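Skedusside

Skedusside tests one idea: can a policy trained only in simulation learn when to look again before it reaches? We let it ask for a second view whenever its own guess about a kitchen object is shaky, and we love how far such a small change goes!

Contents: 1,613 simulated episodes, 22 kitchen layouts, 3 camera views per episode. Train with 5 seeds if you can, as results swing quite a bit between them.

Rendered views from one kitchen episode:

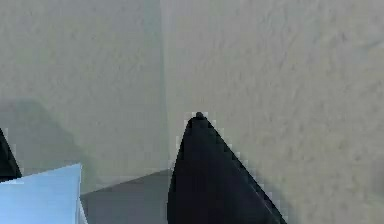
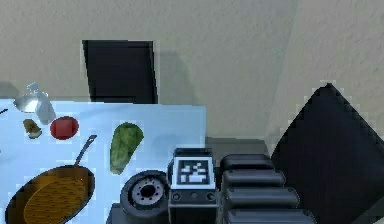
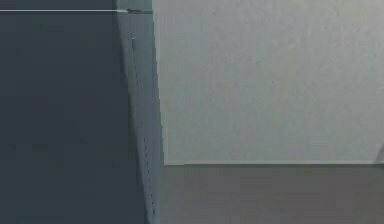
Evdokia Zacharopoulos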